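I've been renting out the lower unit at Nillside since 2014, and I finally got tired of retyping the same answers into every email, so I put it all on one page. If you're looking for a one-bedroom with its own door and a landlord who lives upstairs (me, hi!), read on.

# Nillside Lower Unit – one bedroom, one bath, private entrance

The house is a 1950s split-level on a quiet loop road, and the lower unit takes up the whole downhill side. You come in through the side gate, down seven steps, and there's your door. It's a real front door with a deadbolt and a little porch roof, so you can stand there and dig for your keys in the rain without getting soaked. I had the steps re-poured two summers ago and they have a handrail now.

**The basics**

- One bedroom, fits a queen bed and a dresser (a king goes in, but then you're climbing over it)
- Full bath with a tub
- Kitchen with gas range, full-size fridge and a dishwasher
- Stacked washer and dryer in the hall closet
- One off-street parking spot, left side of the driveway
- 12-month lease to start, month to month after that

The living room gets the afternoon sun and it's the reason most people say yes. Two big windows look down the slope toward the creek, and in August you'll want the blinds down by three or so. I left the blinds from the last go-round because they're good ones. If you hate them, take them down and put them in the storage closet and hang whatever you like!
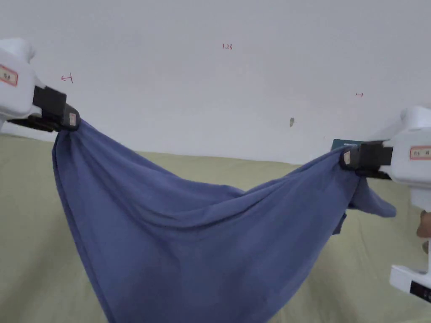

Heat is a gas furnace shared with upstairs, but you have your own thermostat and your own zone. Boglárka Sárközi put the zoning in for me and she still comes out every fall to go over everything. Gas, water and trash are included in the rent. Electric is yours, and the internet is yours too, and there's already a jack behind the couch wall so you don't have to have anybody drill.

Now, the kitchen. It's small, I won't pretend otherwise, and there's one stretch of counter where you'll do all your chopping. The cabinets are from Mészáros, the woodworking shop out past the feed store, and they go right up to the ceiling. You get a lot more storage than you'd guess (bring a step stool). The range is a four-burner and it lights every time. The dishwasher is narrow and a bit loud on the first rinse – after that it settles down.

Floors are vinyl plank in the kitchen, hall and living room, and carpet in the bedroom. The carpet is new as of the last tenant moving out. Bathroom is tile, and I regrouted it myself, so go easy on me about the corner behind the toilet.

**Rent, deposit and pets**

Rent is on the listing sheet, and I'll email that to you when you write. I change it once a year at most, so I'd sooner not have an old number floating around on here. The deposit is $1000, flat, and you get it back with a written list if I keep any of it. I've kept part of a deposit once and it involved a waterbed.

One cat or one small-to-medium dog is fine with me. I'll want to meet the dog, mostly because I like dogs, but also because mine is out in the yard a good part of the day and they have to get along. No smoking indoors. The porch is okay if you use a can.
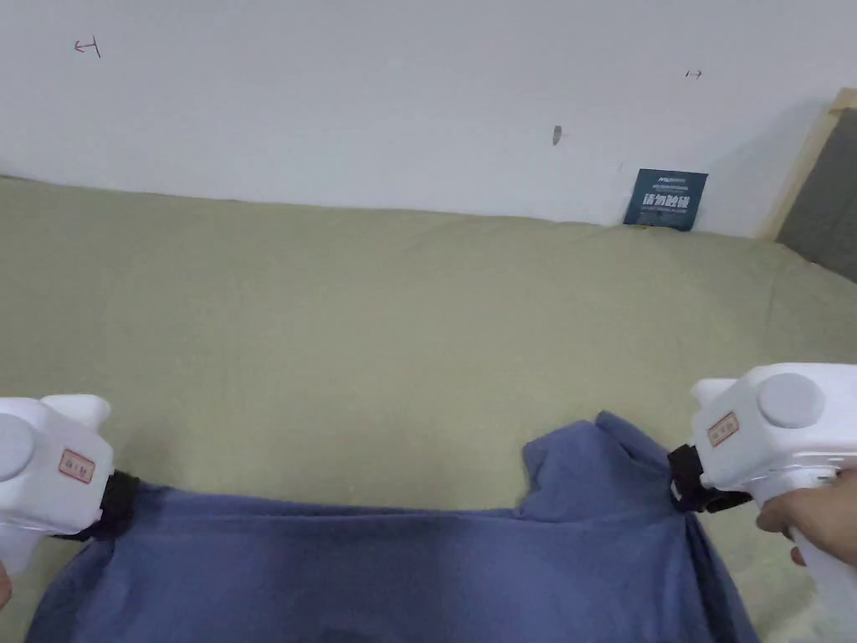
The yard is shared, and the downhill half past the apple tree is yours to use how you want. My last tenant had tomatoes and a hammock down there, and the beds are still in. There's a hose bib by your door. I mow on weekends, never before ten.

**Getting around**

The Skistside bus stops at the bottom of the loop, and you can walk to it in the time it takes to finish a coffee. Groceries, the pharmacy and the hardware store are all on the same strip, one stop down. Street parking for guests is easy except on Tuesday mornings, when they sweep the even side and will ticket you without blinking.

Cell service is good everywhere but the bathroom. I don't know why.

**How to apply**

I use Flivinum for the application and the credit check. You fill it in one time, and I see it that evening. Please come see the place first, though! I've had people apply off the floor plan and then find out their sectional won't make the turn at the bottom of the steps. The door opening is standard width but the landing is tight, so measure your couch.

Showings go through Imke Sperling, my neighbor two doors up, on days when I'm at work. She has the keys and she knows the house as well as I do. Evenings and weekends it'll be me. Either way, come to the side gate and not the main front door, or the dog will tell the entire street you've arrived.

When you write, let me know your move-in date, how many people, and whether there's a pet. If the unit's taken I'll say so and keep your email for next time, if that's okay with you.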